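Ticket 500: Parts missing after bed sort, pink A-frame house kit
Opened by: Natalina Serra
Area: Bedroom, shelf and small parts
Status: Open, waiting on part

Problem
The pink A-frame house (Skundwood kit) went back on the shelf at Venstead in October with the roof lamp not lighting. On Wednesday the shelf was cleared to get at the battery compartment, and the small parts from the shelf and desk got mixed. Two screws for the compartment cover are unaccounted for.

Steps so far
1. Replaced both cells. No change.
2. Cleaned the contacts with a dry cotton swab. Lamp lights for a moment when the cover is pressed by hand, then drops out.
3. Searched the shelf and the floor under it. Found 11 loose items, none of them screws.
4. Moved the sort to the bed. The plaid blanket goes down first, and everything small goes in the white box lid so it does not roll into the bedding. 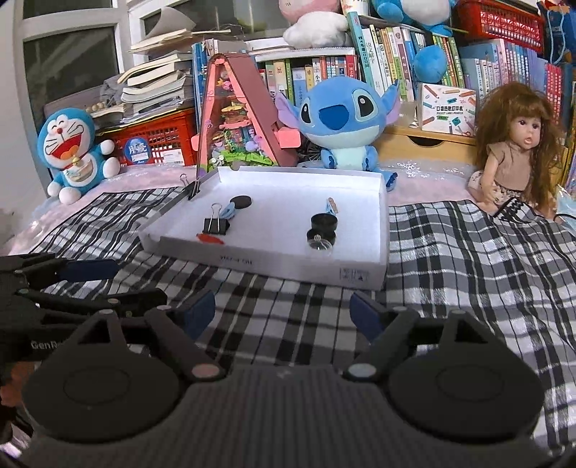
Page last changed: Wednesday, 16:50

Notes on the sort
Binder clips go back to the desk. The black round containers stay stacked until each one has been opened and checked – the screws may have been put in one for safekeeping. The Stitch and Doraemon plush toys and the doll have no parts to lose and can return to the shelf at any time. Do not lift the house by the pink tab on the side. Lift from the base, level, or the scenery inside can shift.

Working theory
The lamp fault is a loose cover and not the wiring. With no screws the cells are held by friction alone. Tape was tried for nearly 50 minutes and the lamp stayed on, then went out when the house was turned.

Next
Cirillo to check the Skonstead spares bag for screws of the same length. If none fit, order the hardware pack. Leave the lid and its contents together until then. Ticket stays open.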